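Unit 3: Board assembly and part placement
Handout for the Friday bench session
Coordinator: Jovita Tovar

Each bench has a white board and a set of blue parts. Read the board before you move anything. Note which parts stand upright and which need a fixture to hold them.

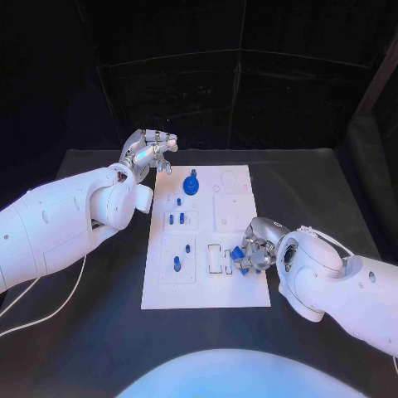
Set the board with its long side running away from you and leave clear bench on both sides. Keep cables off the working area. Start with the large parts. The knob has a wide round base and goes at the far end. The small peg stands on its own, nearer to you and a little to the left, so it is easily knocked when you reach across.

Place the rectangular pieces next. Check the height of each one before you let go, as they are not all the same.
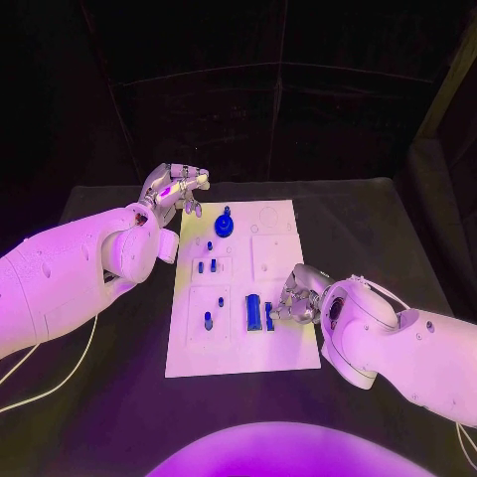 Record your placements in order on the sheet, with the time for each. If a part tips, write that down and carry on. Do not restart the run. You have five attempts.

Sheets go to Stavros Bošković by the end of the session. Marks are out of 100, and neat labelling counts.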